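Keeping Score: A Talk With the Chief Arbiter of the Rustell Open

2022-10-02

The Rustell Open drew 200 players this year and ran for seven rounds. When it was over, the chief arbiter had a box with the scoresheets of 603 games in it. We met at the Indik chess club to talk about what is on those sheets, and what is missing from them.

"Most people think the sheet is a souvenir," the arbiter said. "For me it's evidence. If two players disagree about a position, the clock tells me how much time they have and the sheets tell me how they got there. If both sheets stop at move 25, I don't have much to work with."

The games at Rustell had a 30-second increment. Under that time control a player has to keep writing for the whole game, even with only seconds on the clock. Players who grew up on older time controls still get this wrong.

"They get under five minutes and put the pen down. I walk over and point at the sheet. Some of them think I'm being rude."

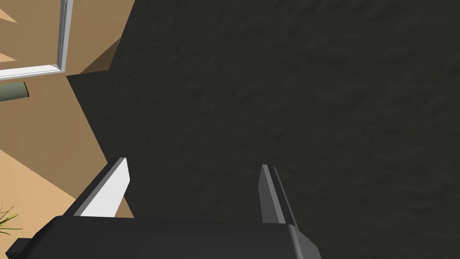 Where the sheet sits on the table matters too. The arbiter wants both sheets visible at all times, so a pen and a sheet go beside the board and everything else goes somewhere out of the way. Bags belong on the floor. Anything that has to stay on the table should be off to one side, the way the green cylinder and the bit of plant sit along the left in the picture, with the big dark area clear of them. "I read the sheets standing up, from behind the player," the arbiter said. "If there's a thermos on top of it, I can't read it."

Repetition claims are where bad sheets cost the most. A player whose next move will bring about the same position for the third time must write that move down, tell the arbiter, and not play it on the board. At Rustell, several players played the move first and then stopped the clock.

"That's too late. Once you've made the move and pressed the clock, it's your opponent's turn, and the claim is your opponent's to make. You may get another chance later. You may not."
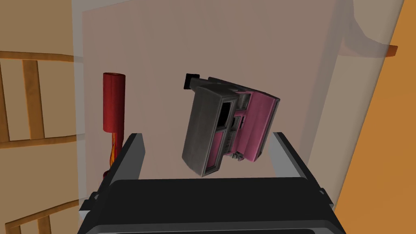
A wrong claim has a price as well. The opponent gets two extra minutes and the game goes on, with the written move now having to be played if it is legal. The arbiter checks each claim by replaying the game on a second board away from the players. With two clean sheets this is quick. With two bad ones it can hold up a board for a long time while everyone else in the row looks over.

I asked about electronic notation. The club in Badawi tried it at its May tournament, entering the games into Emilent after each round. The arbiter was there as a deputy and thought it worked well enough for publishing games. It did nothing for disputes, which came up during play, when all anyone had was paper.

"I'd still want the paper. I'd want it legible, and I'd want it signed."

Signing is the last thing players forget. Both players should write the result on both sheets and sign them. The arbiter had one pair in round four hand in sheets with opposite results, and both had signed both. 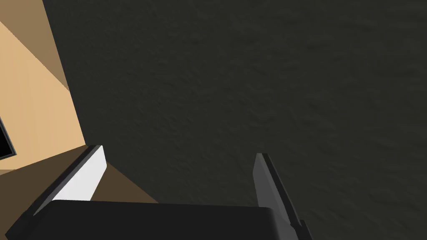 Another arbiter at the club that evening thought all this was too strict for an open with so many beginners in it, and said that a first missed move should get a quiet word and nothing more. The chief arbiter agreed about the first one. "It's the fourth one I write down."

Next year's players will get a half page on scorekeeping with their entry confirmation. The arbiter has written it already and is trying to make it shorter.

Comments (3)

Reader from Indik: I lost a draw this way. Played the move, then claimed. I never knew you had to write it first.

Anonymous: What about writing the move before you play it in other cases? I was warned for that in round two.

Reader from Badawi: @Anonymous Only allowed if you're claiming a draw or adjourning. Otherwise play it, then write it.

Related
Half-point byes and when to ask for one
Setting the clocks: a checklist for new arbiters
Rustell Open: final standings
Touch-move, again

Contact | Copyright 2022 | Back to top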